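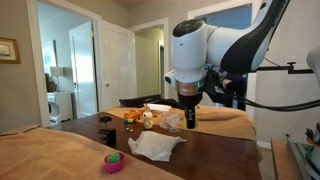

GRENVILLE, May – The Brannigan Towel Library is looking for 12 households to live with our towels and complain about them in writing.

We lend bath and hand towels to short-stay rentals in Grenville and Tavville. Last year we lent 2,917 and got 2,151 back in a state anyone would call a towel. We'd like to buy better ones, and the sales literature is no help, as every towel ever made is apparently "luxurious."

You'll get a set of six, unlabeled. Use them as you normally would for eight weeks, wash them however you wash things, and fill in a one-page diary every Saturday. "Fine" is not a diary entry. Kenji Sorensen reads them all and will write back.

You should have a working washer, at least one other person at home, and opinions. Teenagers are a plus. Dogs are welcome but must be declared.

We pay $113 at the end, and you keep the towels – whether you want them by then is your business.

To apply, send Booker Calloway a paragraph about the worst towel you own. No résumés, please.

© Brannigan Towel Library | Contact | Back to top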